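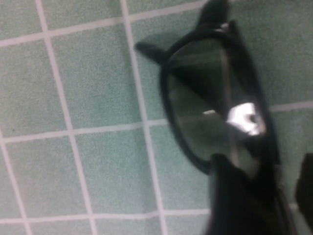
3 min read

I own one good pair of sunglasses, and for years I treated them terribly. They lived loose in my bag with the keys, I wiped them on whatever shirt I had on, and every July I'd be squinting through a fog of tiny scratches wondering why cheap lenses were so bad (they weren't that cheap!). So these are the habits I've picked up since, mostly the slow way.

Rinse before you wipe. If you take one thing from this page, take this one. Dust and sand are what do the scratching, and a dry cloth just drags them around. Hold the glasses under a gentle stream of lukewarm water first, front and back. Not hot — hot water can be rough on coatings, and I've had a pair go crackly around the edges after a summer of it.

Then one small drop of plain dish soap on your fingertips. Skip the kind with lotion in it, which leaves a smear you'll be chasing all afternoon. Rub both sides of each lens, then the nose area and along the arms, where sunscreen builds up like you wouldn't believe. Rinse again, shake off the drips, and dry with a clean microfiber cloth. No paper towels, please. No toilet paper either, and I say that as someone who did it for a decade.

Dark glossy frames show everything. Black ones look fantastic for maybe an hour and then every thumbprint is right there in the sun. I give the rims a last going-over with a dry corner of the cloth after the lenses are done. Do it in that order or you'll put frame grease back on the glass.

Hinges get their own step. I use an old soft toothbrush, barely damp, and work it in where the arm meets the rim. Sand loves to hide there, and if a hinge feels crunchy when you fold it, that's probably your problem. Dry it well afterward, especially if there's metal showing. And if a screw is working loose, a quarter turn with one of those tiny screwdrivers is plenty. I once kept going "just to be sure" and stripped it.

Now, where you put them down. Tile counters are lovely to wipe but they're hard, and the grout lines are gritty even when they look clean. Never set sunglasses lens side down on tile! Fold the arms and rest them on those, lenses up off the surface, or lay a folded dish towel underneath if that's where they always land. At our place it's the counter by the back door, and I've given up fighting it. I bought a little felt tray from a shop called Skekholm and put it right on the landing spot. Keys go somewhere else, on a hook. Keys and lenses should never share a tray.

About old scratches: you can't polish them out at home. I've tried toothpaste, I've tried baking soda paste, and I once sanded a pair I'd already ruined with 2,000 grit wet paper out of pure curiosity (very smooth, completely useless). All of it takes the coating off and leaves you with a cloudy patch where the scratch used to be. Live with the scratch or see what replacement lenses would cost.

Washing the cloth matters too. Mine go in with the dark laundry and no fabric softener, then hang to dry. I keep three going — one in the kitchen drawer, one in my bag, one in the car — and when one starts leaving streaks, it gets demoted to cleaning faucets.

Speaking of the car, don't leave your glasses on the dashboard. The heat can warp a plastic frame enough that it never sits straight again. Door pocket, in a hard case, with the lid shut. An old sock works in a pinch if you've lost the case, which I have, twice.

Next up, I'm tackling the drawer where the chargers go.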